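Workshop Tips: Cup Nesting in the Simulator
Zuldale Robotics Club, build room notes, May

These apply to the Drokow practice file, cup nesting task. Hardware tips are on the Fedaletti bench page.

Save the starting pose before changing anything. Reset to it between runs, or the scores can't be compared.

Set table friction first, then cup mass. A cup at 50 grams slides before it tips. Much lighter and it jitters on contact.

Run 1,000 steps with the arm parked. If a cup drifts in that time, fix the contact settings before touching the controller.

Approach from above with the wrist level. Keep the lower cup upright; a tilt of 3 degrees is enough to catch the rim of the upper one.

Close the thumb last and open it first. Most failed releases in the Sawatzky round came from lifting the palm while the thumb was still loading the wall of the cup.

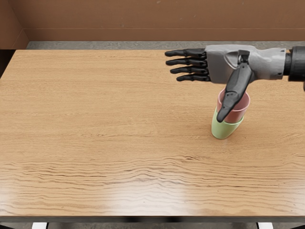
Cap thumb force separately from the other fingers. Once the cups are nested, drop the cap by 90 percent, wait for the contact reading to settle, then back the hand off along the line it came in on. Going straight up drags the inner cup.

Log the thumb joint angle with every run. Name files by team, task and run number, no spaces.

Close the viewer during batch runs. It roughly doubles the run time on the older laptops.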